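生活道具論 第4回 配布資料
皿を立てる、皿を寝かせる
2022年11月7日 担当 Hứa

前回の訂正から

前回の資料で、皿の裏の輪の部分を「糸底」とだけ書きましたが、この授業では今後「高台」に統一します。ろくろから糸で切り離した跡の残る底をもともと糸底と呼び、高台と同じ意味で使う人もいます。提出物ではどちらでも減点しません。ただし一つのレポートの中で混ぜないでください。

もう一点、前回の後半で扱った「深さ」の測り方について質問が二件ありました。縁に定規を渡し、その定規の下面から見込みのいちばん低い点までを測ります。高台の高さは含みません。全体の高さを書くときは「総高」として別の欄に記入してください。

今回の範囲

洗った皿が棚に戻るまでのあいだ、どのような姿勢で置かれるかを扱います。棚の中の収納は次回です。教科書では第5章の前半にあたりますが、ラックの材質の話は教科書にないので、この資料で補います。

皿の置き方は大きく、平置き、伏せ置き、立て置きに分けられます。平置きは高台を下にして面を上に向けた状態、伏せ置きは縁を下にして面を隠した状態、立て置きは縁の一部を下にして何かに支えさせた状態です。重ね置きは平置きを繰り返したものとして扱い、別の項目には立てません。

皿の部位の確認

縁(リム)は皿の最も外側の部分です。幅のあるものと、見込みからそのまま立ち上がってほとんど幅のないものがあります。洋皿のカタログで「リム皿」と言えば前者です。縁が一段盛り上がっているものは、持ち上げるときに指がかかりやすくなります。

見込みは皿の内側の中央部分です。料理がのる場所で、釉薬の傷みが最も早く出るのもここです。ナイフの金属が釉薬の表面にこすりつけられると灰色の筋が残ることがあり、これをメタルマークと呼びます。傷に見えますが、金属が付着しているだけの場合もあります。

立ち上がりは見込みから縁に向かう斜面です。立て置きの安定に関わるのはおもにこの部分で、角度が急な皿ほどラックの溝の中で傾きます。

高台は裏側の輪です。釉薬がかかっていない部分があり、素地が出ています。陶器の場合はここから水を吸います。乾いたように見えても高台まわりに水気が残っていることがあるので、指でさわって確かめる習慣をつけてください。

平置きの性質

平置きは最も安定しています。高台が輪になっているため、多少のことでは動きません。テーブルの端から離しておけば、次の作業に移るまでの仮置きとして十分です。

水切りとしては不利です。浅い皿でも見込みに水がたまり、自然に流れ出る先がありません。拭くことを前提にした置き方と考えてください。逆に、すぐに拭くのであれば立てる必要はありません。布巾を持った手の前に平らに置かれているほうが、面全体を一度に拭けます。

場所も取ります。直径の分だけ台の面積を使うので、家族の人数分を並べると調理台がふさがります。平置きのまま重ねれば面積は減りますが、上の皿の高台が下の皿の見込みに触れます。高台の仕上げが粗い皿ではここで傷がつきます。あいだに紙や薄い布を挟む家庭もあります。

伏せ置きの性質

伏せ置きは水がよく落ちますが、内側に湿気がこもります。布の上に伏せると、縁が布に沈んで空気の入口がふさがるため、翌朝になっても内側が曇っていることがあります。格子のある台の上であればこの問題は軽くなります。

縁を台に打ちつけやすい置き方でもあります。皿の欠けは縁に集中します。伏せるときは、手前の縁を先に着け、奥をゆっくり下ろします。両側を同時に下ろそうとすると、たいてい片側が先に落ちます。

碗や湯のみは伏せ置きが一般的ですが、今回の対象は皿なので省きます。

立て置きの性質

立て置きの利点は、占める面積が小さいことと、水が下へ流れることです。表と裏の両方に空気が触れるので、乾きも均等になります。

欠点は、支えがなければ成立しないことです。支えはおもに下と後ろの二か所で、下は溝や棒で縁の下端を受け、後ろは仕切りや枠で裏面を受けます。皿は垂直には立てず、わずかに後ろへ傾けます。垂直に近いほど、前に倒れる危険が増します。傾けすぎると隣の皿に触れます。

隣り合う皿との間隔は、立ち上がりの大きさで決まります。浅い皿だけなら狭い間隔で並べられます。深さのある皿が一枚混じると、そこだけ溝を一つ空けることになります。

並べる順番については、大きい皿を奥、小さい皿を手前とするのが普通の教え方です。奥の皿の縁が手前の皿より上に出るため、取るときに手前の皿にさわらずに済みます。ところが、同じ大きさの皿をそろえて使っている場合や、手前の皿のほうが大きく見える場合には、この教え方がそのままは使えません。重なってのぞいている縁の量が少ないと、指を入れる場所がなくなります。奥の皿を先に取る必要があるかどうかを、並べる前に決めておいてください。

ラックの材質

金属線のラックは通気がよく、掃除もしやすいのですが、縁の下端を細い線で受けるので、当たる場所が一点に集まります。樹脂で覆ったものは当たりがやわらかくなります。覆いが切れるとそこから錆が出ます。

木のラックは皿に対してやわらかく、音も静かです。乾ききらないまま使い続けると黒ずみます。授業で回覧する木製のもの(Pulorura の古い型)は溝の底が変色しています。使い方の記録が残っていないので、原因の推定はレポートに書かないでください。

透明アクリルのラックは、展示用の皿立てから台所に入ってきたものと教員は考えていますが、裏づけになる資料は持っていません。長所は皿の色や形を邪魔しないことです。短所は、それ自体が見えにくいことです。板の位置は、表面の反射と端の線から読み取ることになります。皿を差し込むときには、板の前にあるのか後ろにあるのかを見誤ることがあります。急いでいるときほど、板の上端に皿の縁を当てます。

アクリルは傷がつきやすい材料です。研磨剤の入ったスポンジは使いません。アルコールで拭くとひびが入ることがあるので、実習室では中性洗剤と水だけにしてください。水道水の跡が白く残った場合も、こすらずに、湿らせた布を当ててしばらく置きます。

色と見えやすさ

食器の色は好みの問題として語られがちですが、片づけの作業では識別の手がかりになります。白い台に白い皿を置くと、縁がどこにあるかを影で判断することになります。淡い色でも色みがあれば、台との境目が分かります。

見えやすさには明るさの差と色みの差の両方が関わります。このうち先に確かめるのは明るさの差です。明るさがほぼ同じ面どうしでは、色みが少し違っていても境目はぼんやりします。とくに灰色に近い領域では、赤みに寄った灰色と青みに寄った灰色を、並べずに言い分けるのは難しくなります。次の図では、縁に近いほうがかすかに紫がかった桃色に寄り、中央が緑がかった青に寄っています。明るさの差はごく小さいままです。

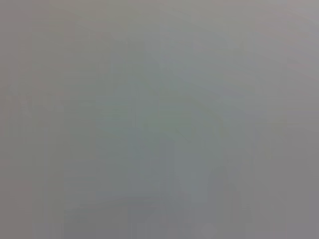
図1 明るさの差が小さい灰色の階調

図1を紙に印刷すると、プリンタによっては一様な灰色になります。色みの違いを確かめたい人は画面で見てください。左のほうに縦の薄い縞があります。印刷してこれが消えるかどうかも、自分の環境で確認しておくと、あとの課題で写真を提出するときの目安になります。

この図は、皿の色選びに引きつけて言えば、避けたい条件に近いものです。台も壁も皿も灰色がかった淡い色で統一した台所は落ち着いて見えますが、夕方の弱い照明の下では皿の縁を目で追いにくくなります。視力の弱い人がいる家庭では、皿と台の明るさをはっきり変えることを勧めます。全部を買い替えなくても、台に濃い色の布を一枚敷けば変わります。

色を識別に使う例

同じ形の皿を色違いでそろえると、色を用途や持ち主に割り当てられます。前年度の受講者が自宅で行った記録では、家族それぞれの色を決めてから、使った皿を自分で戻すようになったそうです。一方で、来客用を加えた時点で色が足りなくなり、割り当てをやめたという記録もあります。どちらも一家庭の報告です。

色違いの皿を立てて並べると、奥の皿は縁のごく一部しか見えません。それでも色が分かれば、どの皿がどこにあるかは見分けられます。白い皿を同じように並べた場合は、模様や縁の形で見分けるか、いったん引き出すしかありません。立て置きでは見える面積が小さくなるので、色の手がかりは平置きのときより大切になります。

色の呼び方にも注意してください。実習の記録で「青い皿」と書いた人と「緑の皿」と書いた人がいて、照合すると同じ皿だったことがあります。水色と薄緑のように近い色を使うときは、最初に色見本を決め、班の中で呼び方をそろえます。この授業の記録用紙では、水色、薄緑、薄紫、桃色の呼び方を使います。Grallemine の商品色名のように、メーカーが独自につけた名前は備考欄に書いてください。

置き換えの手順

平置きの皿を立て置きに移す作業を、次の順で練習します。

皿の縁の手前側に親指をかけ、残りの指を裏へ回します。縁が盛り上がっている皿は、その段に親指の腹が当たります。台にぴったり付いていて指が入らないときは、反対側の縁を軽く押さえて手前を浮かせます。台の端まで引きずって持ち上げるやり方は禁止します。高台で台の表面を傷つけた例があります。

持ち上げたら、ラックの手前で一度止めます。止めたところで皿の向きを変え、面を手前に向けます。移動と回転を同時に行うと、隣の皿に縁が当たりやすくなります。慣れた人は同時に行っていますが、実習では分けてください。

差し込みは上から行います。縁の下端が溝に触れたことを手で感じてから、後ろへ寄りかからせます。手を離す前に、軽く前後に揺すって、裏面が支えに触れていることを確かめます。

複数の皿を並べるときは、奥から入れます。手前から入れると、奥に入れる皿がすでにある皿の上を越えることになります。

戻すときは逆に手前から取ります。奥の皿だけが必要な場合も、手前の皿をいったん台に平置きしてから取り出します。面倒に思えますが、前年度の実習で縁が欠けたのは、いずれも手前の皿を残したまま奥を引き抜こうとしたときでした。

図2では、薄緑の皿が白い台に平置きされ、水色、薄紫、桃色の皿が透明なラックに立っています。平置きと立て置きとで、台の上で占める広さがどのくらい違うかを見比べてください。奥の皿がどこまで見えているかは、課題の二番で使います。
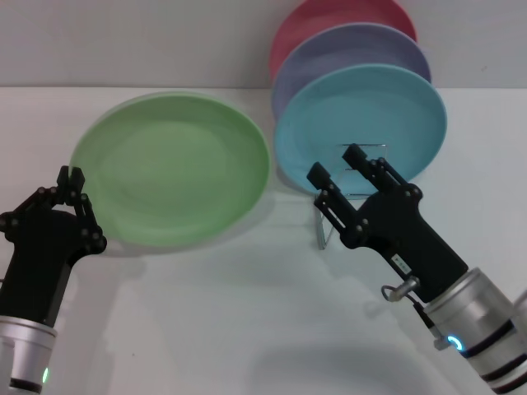 Diệp Hồさんからは、家ではいつも手前の皿から入れていて、それで困ったことはない、という発言がありました。シンクがラックの右側にあり、皿を横から滑らせるように入れるので、ほかの皿の上を越えることがないそうです。それに、奥から入れると最後の一枚を入れるときに手前が窮屈になり、結局その皿だけ台に残してしまう、とのことでした。

この発言のとおり、奥から入れるという順番は、上から差し込むことを前提にしています。横が開いているラックで、シンクとの位置関係がよければ、手前からでも構いません。記録用紙の「順番」の欄には、奥からか手前からかに加えて、上から入れたか横から入れたかを書いてください。欄が小さいので裏面を使ってもかまいません。

窮屈になるという点は、ラックの手前の余白の問題です。溝の数と、実際に入る枚数は一致しません。Flarnova の組み立て式ラックには溝が6本ありますが、深さのある皿を混ぜると、前回の試行では全部の溝は使えませんでした。購入の相談を受けたときは、溝の数よりも、手持ちの皿のうちいちばん深いものがいくつ分の場所を取るかを先に調べます。

影と傾きの観察

台の上に置いた皿は、縁の下に影を落とします。平置きの皿の影は縁の下に沿って出ます。影が片側だけ太いときは、光がその反対から来ているか、皿が傾いているかのどちらかです。照明を変えずに皿を半回転させ、影の太い側も一緒に回れば皿のゆがみ、回らなければ光の向きと判断できます。

透明な支えの影も見てください。支え自体が見えにくくても、台に落ちる薄い影が足の位置を教えてくれることがあります。実習室の照明は天井の中央にあるので、窓側の机では影が二重になります。窓側の班はブラインドを下ろしてから観察を始めてください。

スケッチには影を描き入れます。ただし輪郭と影の線を同じ濃さで描かないこと。去年の提出物では、影を皿の縁と取り違えたまま寸法を書き込んだものがありました。

斜めから見た円

台の上の皿を座った位置から見ると、輪郭は横に広い楕円になります。立て置きの皿は、面がこちらを向いていれば円に近く見えます。同じ直径の皿でも、平置きと立て置きとでは見かけの大きさが変わるので、目分量で直径を比べないでください。必ず定規を当てます。

スケッチで楕円がうまく描けない人は、先に横の長さを決め、次に縦の長さを決めて四つの点を打ち、あとから結びます。両端をとがらせないように注意します。縁の線と見込みの線は平行にはなりません。手前側の縁の幅は広く、奥側は狭く見えます。

実習の進め方

班ごとに皿とラックを受け取ったら、まず縁と高台を指でなぞり、欠けがないか確かめます。欠けがあった場合は使わずに返却棚へ戻し、記録用紙の上部に皿の番号を書きます。94番の皿は高台に古い欠けがありますが、縁には問題がないので使ってかまいません。裏返して素手でこすらないようにしてください。

持ち上げ、向きを変え、差し込む作業を、班の全員が一度ずつ行います。見ている人は口を出さず、縁がどこかに当たった音がしたときだけ記録します。音の大小は区別しません。

終わったら役割を替え、次は利き手と反対の手で行います。ここで急ぐ必要はありません。時間を測る実習は次々回に行います。

最後に、ラックから全部の皿を取り出し、布巾で拭いて箱に戻します。箱の中では平置きで、あいだに紙を挟みます。ラックは中性洗剤で洗い、布の上で乾かしてください。透明なラックを机に置いたまま帰ると、次の授業の人が気づかずに物をのせます。必ず棚の上段へ戻します。

質問への回答

Kiều Phanさんから、食器洗い機のかごも立て置きに入るのか、という質問がありました。分類としては立て置きです。ただし食器洗い機では水の当たる向きに面を合わせるため、全部の皿が同じほうを向くとは限りません。乾かすための傾きと洗うための傾きは別に考えます。レポートで取り上げる場合は、かごの図をつけてください。

授業後に、飾り皿を立てる場合の傾きについても質問を受けました。飾り皿では見る人の目の高さが関わり、水切りとは目的が違うので、この授業では扱いません。地震への備えとして、飾り皿には前側にも止めのある皿立てを使うよう勧めておきます。

課題

一 自宅または下宿の食器のうち、ふだん最もよく使う皿を一枚選び、直径、深さ、総高、高台の直径を測って表にすること。持っていない人は実習室の皿を使ってよい。

二 色または大きさの違う皿を立てて並べ、正面から見てスケッチすること。奥の皿について、見えている部分に斜線を入れる。図2をもとに描いてもよいが、その場合は寸法を書かない。

三 自宅の水切りの方法を、平置き、伏せ置き、立て置きのいずれかに分類し、変えたほうがよい点があれば書くこと。ない場合は、ないと書いて理由を添える。

四 台と皿の明るさの差を、昼と夜の同じ場所で比べること。写真をつける場合は補正をかけない。

提出は次回の授業の始めに紙で受け取ります。表とスケッチは別の紙にし、それぞれに名前を書いてください。四番の写真だけはデータでの提出も認めます。

次回は棚の中の収納を扱います。皿の寸法の表をもう一部、手元用に持ってきてください。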